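스칼라누라 생활지원관, 공용 세탁실 이용 수칙 개정 시행

2021년 7월 4일
스칼라누라 생활지원관 운영지원과

스칼라누라 생활지원관은 입주자와 방문 이용자가 함께 사용하는 공용 세탁실의 이용 수칙을 개정하고 이를 시행한다고 밝혔다. 개정 수칙은 총 6개 조항으로 구성되며, 세탁물의 투입과 회수, 세탁망 사용, 세탁 후 문 개방, 분실물 보관에 관한 사항을 담고 있다.

세탁실은 지난 1월 설비 정비를 마친 뒤 운영 시간이 늘어났고, 이에 따라 이용 건수도 꾸준히 증가하였다. 운영지원과가 정비 이후 접수한 세탁실 관련 민원은 모두 49건이다. 가장 많은 유형은 세탁이 끝난 옷이 드럼 안에 남아 있어 다음 이용자가 기기를 사용하지 못한다는 내용이었으며, 문과 고무 패킹 주변의 냄새에 관한 의견이 그 뒤를 이었다. 종전 수칙에는 회수 시한이 명시되어 있지 않아 안내 직원이 현장에서 처리 기준을 설명하는 데 어려움이 있었다.

개정 수칙에 따르면 이용자는 세탁 종료 후 2시간 이내에 세탁물을 회수하여야 한다. 시한이 지난 세탁물은 안내 직원이 공용 바구니로 옮기고, 기기 번호와 이동 시각을 적은 표를 붙여 보관한다. 옮겨진 세탁물의 보관 기간은 3일이며, 기간이 지나면 생활지원관 분실물 처리 절차에 따른다. 드럼 안에 옷이 한 벌만 남아 있는 경우에도 같은 기준이 적용된다. 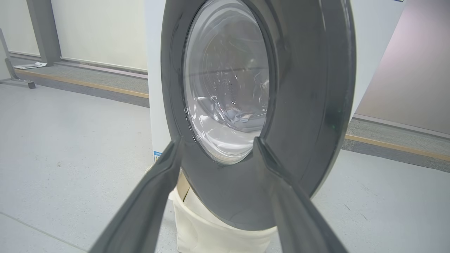 다른 이용자의 세탁물이 기기 안에 남아 있을 때 직접 꺼내도 되는가?

회수 시한 전에는 다른 이용자의 세탁물에 손을 대지 않는 것이 원칙이며, 시한이 지난 경우에도 1층 안내 창구에 알려 직원이 옮기도록 하여야 한다.

세탁망과 천 가방에 관한 조항도 새로 마련되었다. 끈이 달린 의류, 속옷, 얇은 니트류는 세탁망에 넣어 세탁하여야 하며, 세탁망은 안내 창구에서 대여할 수 있다. 개인 세탁물 가방은 이용 중 세탁실에 둘 수 있으나, 퇴실할 때에는 반드시 가져가야 한다. 가방을 문틈에 끼워 두거나 문 위에 올려 두는 행위는 금지된다. 세탁물 가방은 키쿠미츠(Kikumitz) 협력 매장에서 공급받은 천 제품을 창구에서 판매하고 있으며, 이용자가 기존에 쓰던 가방을 사용하는 데에는 제한이 없다.

세제는 개인이 준비하는 것을 원칙으로 한다. 다만 표백제와 염색제는 공용 기기에서 사용할 수 없으며, 위반으로 인하여 다른 이용자의 의류가 손상된 경우 해당 이용자가 배상 책임을 진다. 신발, 반려동물용 깔개, 기름이 묻은 작업복도 투입 금지 품목에 포함되었다. 투입 금지 품목의 전체 목록은 세탁실 출입문 안쪽 게시판과 안내 창구에 비치되어 있다.

위생 관리 조항에서는 세탁을 마친 이용자가 드럼 내부를 확인하고 문을 열어 둘 것을 규정하였다. 양말이나 손수건처럼 크기가 작은 세탁물은 드럼 안쪽 벽이나 고무 패킹의 접힌 부분에 남기 쉬우므로, 퇴실 전에 이 부분을 손으로 한 번 확인하여야 한다. 패킹에 물기가 고여 있으면 비치된 마른 수건으로 닦고, 사용한 수건은 별도 수거함에 넣는다. 운영이 종료된 뒤에는 직원이 모든 기기의 문이 열려 있는지 점검한다.

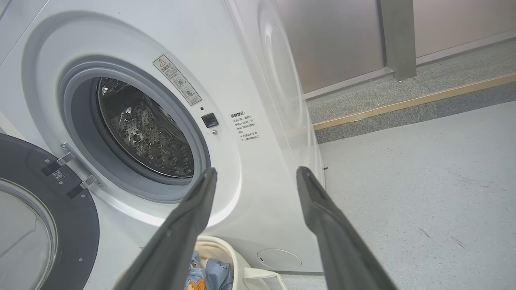
문을 여닫을 때에는 무리한 힘을 가하지 않아야 한다. 세탁이 끝난 직후에는 잠금장치가 바로 풀리지 않을 수 있으므로 잠시 기다린 뒤 열어야 하며, 대기 후에도 열리지 않으면 손잡이를 당기지 말고 안내 창구로 연락하여야 한다. 기기에 부착된 주의 스티커와 인쇄된 안내문은 임의로 떼어 내거나 가려서는 안 된다. 외국어로 표기된 주의 사항에 대해서는 운영지원과가 한국어 번역문을 작성하여 게시판에 함께 게시할 예정이다.

기기 점검은 설비 관리 업체인 람브레흐츠(Lambrechts)가 계속 담당한다. 점검 대상은 급수 및 배수 상태, 문 경첩과 잠금 부위, 고무 패킹의 마모 여부이며, 점검이 진행되는 동안 해당 기기의 사용은 제한된다. 점검 일정은 시행 전에 게시판을 통하여 공지하고, 긴급 수리가 필요한 경우에는 기기 앞에 사용 중지 표지를 부착한다. 세탁실 바닥 청소와 수건 교체는 종전과 같이 라모프(Lamov)가 맡는다.

수칙을 반복하여 위반한 이용자에게는 먼저 서면으로 안내하고, 이후에도 위반이 계속되면 세탁실 이용을 일정 기간 제한할 수 있다. 이용 제한 통지를 받은 사람은 안내 창구에 서면으로 이의를 제기할 수 있으며, 운영지원과는 접수된 내용을 검토하여 결과를 당사자에게 통지한다.

개정 수칙은 게시일부터 적용된다. 다만 회수 시한을 넘긴 세탁물의 이동 조치는 이용자 안내 기간이 끝난 뒤 시행하며, 안내 기간 중에는 기기 앞에 안내 표를 붙이는 것으로 조치를 대신한다. 수칙 전문은 생활지원관 1층 안내 창구에서 받아 볼 수 있고, 문의 및 분실물 확인도 같은 창구에서 접수한다.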